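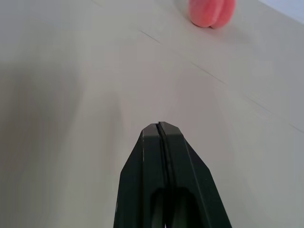

Ellovo Goes to Tastano With Little to Lose

The stadium in Tastano holds 3,762 people, and in September it is rarely half full. For the visit of Ellovo it will be different. The two towns are separated by one valley and one bad road, and when their football clubs meet in the regional cup, even the bakery closes early.

Tastano is the favorite, and I think this is correct. The team has lost only once in its last 8 home games, and that defeat came from a penalty in the final minutes. The coach likes a back line of four, two patient midfielders and one tall striker who waits for the cross. It is not a modern style, but the players know it very well.

A young side with heavy legs

Ellovo has another problem. Its best player is 19 and he has started every match since the spring. Against Romotier he was already walking in the second half, with both hands on his hips, and the coach had no one on the bench to replace him. The result was a draw without goals, and the traveling fans were polite about it. 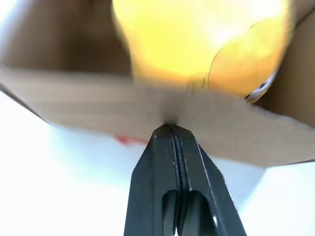 Still, the draw gave the club one useful answer. The defense stayed compact for the whole evening and allowed very few shots from inside the box. If Ellovo can repeat this for the first 30 minutes in Tastano, the home crowd will become nervous, and a nervous crowd there is not always a friend of its own team.

What the odds say

Bookmakers offer a short price on a home win, too short for my taste. I prefer the market for fewer than three goals. Both teams begin cup games slowly, and the field in Tastano is narrow, so wide players do not find much space.

The winner will meet Mao in the next round. Mao plays on artificial grass and scores many goals from corners, and neither of these clubs has defended corners well this year. Tastano has worked on it in training, according to the local radio. Ellovo did not open its training to visitors.

My prediction is 1-0 for Tastano, with the goal after the break. Kickoff is at seven in the evening, and tickets are sold at the gate.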